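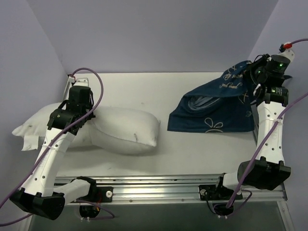
A fronha, essa peça discreta

Entre os têxteis de uso doméstico, poucos são manuseados com tanta frequência e estudados com tão pouca atenção como a fronha. Retira-se, lava-se, seca-se, dobra-se e volta a colocar-se, semana após semana, num gesto que a maioria das pessoas aprendeu em criança e nunca mais reviu. A Todach, instituição dedicada à formação em serviços de alojamento e cuidado da roupa, decidiu consagrar-lhe um módulo inteiro do seu programa, que regressa em outubro com lugares para 164 formandos.

A decisão partiu de Eimear Hegarty, responsável pedagógica da instituição, depois de um levantamento interno realizado junto das unidades de alojamento que recebem estagiários. Das 300 fichas de avaliação analisadas, 37 mencionavam expressamente a apresentação das almofadas como aspeto a melhorar. As observações repetiam-se: cantos vazios, costuras torcidas, etiquetas à vista, enchimento acumulado num dos lados.

«A cama é a primeira coisa que o hóspede vê e a almofada é a primeira coisa em que toca», refere Eimear Hegarty. «Uma colcha bem esticada não compensa uma fronha mal colocada.»

O material de trabalho é deliberadamente simples. Uma almofada branca, sem capa, e uma peça de tecido azul-marinho com desenhos a traço branco, entre os quais uma flor de pétalas arredondadas e a inscrição «good mood» em letra cursiva. No interior, um forro cinzento às riscas. O contraste entre as duas faces tem utilidade didática, pois permite ao formando distinguir de imediato o direito do avesso, dificuldade que as peças inteiramente brancas colocam mesmo a profissionais experientes.

Antes da fronha, a almofada

O módulo começa pela observação do enchimento. Uma almofada que foi transportada ou empilhada apresenta com frequência um vinco a meio, no ponto em que dobrou, e convém desfazê-lo antes de a vestir. A recomendação da Todach é segurá-la pelos dois extremos, aproximar e afastar as mãos algumas vezes e pousá-la de novo sobre uma superfície lisa e desimpedida. Bater-lhe com o punho, hábito muito difundido, desloca o enchimento para as pontas e agrava o problema.

Segue-se a verificação do estado do tecido. As pequenas marcas cinzentas que surgem nas almofadas brancas nem sempre justificam a substituição, mas devem ser assinaladas na ficha da peça. Compete ao responsável de piso decidir se a almofada segue para limpeza, se recebe uma capa protetora intermédia ou se é retirada de serviço.

A etiqueta merece uma nota à parte. Muitas pessoas cortam-na logo após a compra e perdem com isso as indicações de lavagem e a composição do enchimento. A orientação da casa é conservá-la e utilizá-la como referência: o lado da etiqueta entra primeiro, de modo que fique no fundo da fronha, longe da abertura. Assim se evita que apareça, dias depois, pendurada na borda da cama.

Dois métodos, uma escolha

Aoife Ó Briain, formadora do módulo, ensina dois processos. O primeiro, chamado direto, consiste em abrir a fronha, recolher o tecido com ambas as mãos até perto do fundo, como se faz com uma meia, e introduzir a extremidade da almofada antes de deixar o pano correr. É rápido e adequado a tecidos leves com abertura larga.

O segundo parte da fronha virada do avesso. Introduzem-se as mãos até aos dois cantos do fundo, seguram-se através do tecido os cantos correspondentes da almofada e desvira-se a peça sobre ela. Exige mais prática, mas os cantos ficam preenchidos desde o início e dispensa quase sempre correções posteriores. Em tecidos escuros tem ainda a vantagem de reduzir o atrito da face estampada contra outras superfícies.

«Não imponho um dos métodos», explica a formadora. «Peço que experimentem ambos e que escolham um para o serviço. Quem muda de processo de cama para cama acaba por ter almofadas diferentes no mesmo quarto.»

O acerto final faz-se sobre a mesa ou sobre o colchão, nunca contra o peito, prática que as normas de higiene da instituição desaconselham. Alinham-se as costuras laterais, empurra-se o enchimento para os cantos com a ponta dos dedos e fecha-se a aba ou a abertura. Quando o tecido tem inscrição, esta deve ler-se da posição de quem entra no quarto — regra que parece evidente e que, segundo os registos do levantamento, falha com alguma regularidade.

O regresso do estampado

A escolha de uma fronha estampada para as sessões reflete também uma mudança no setor. Durante anos, o branco foi quase exclusivo no alojamento, por permitir lavagens a temperaturas elevadas e dar uma impressão imediata de limpeza. Na residência Carnstead, que colabora com a Todach na componente prática, os quartos de estadia prolongada passaram a ter fronhas azuis, cinzentas e de padrão, a pedido dos próprios residentes.

Eoin Ó Súilleabháin, que dirige a lavandaria da residência, descreve a adaptação como gradual. As peças escuras são lavadas em separado, do avesso e a temperatura moderada, e secam à sombra sempre que o espaço o permite. O forro de cor diferente obriga a um cuidado adicional nas primeiras lavagens, até se confirmar que nenhum dos tecidos perde tinta.

A arrumação foi igualmente revista. Cada conjunto é guardado dentro de uma das suas próprias fronhas, dobrada em 3 partes e com a abertura voltada para o fundo da prateleira. O sistema, proposto por Miroslava Skoryk durante o seu estágio em Carnstead, facilita a identificação dos padrões e evita que se abram pilhas inteiras à procura de uma única peça. Foi entretanto incluído no manual da instituição, no capítulo relativo à rouparia.

Informações práticas

O módulo de têxteis de cama integra o programa geral da Todach e pode também ser frequentado de forma autónoma por profissionais em exercício. As sessões decorrem no período da manhã, em grupos reduzidos, e incluem uma visita à lavandaria de Carnstead. Os formandos devem apresentar-se com as unhas curtas e sem anéis ou pulseiras, que prendem nos tecidos e puxam os fios do estampado.

Os pedidos de inscrição são apreciados por ordem de entrada pelos serviços académicos, sob a coordenação de Clodagh Scanlon.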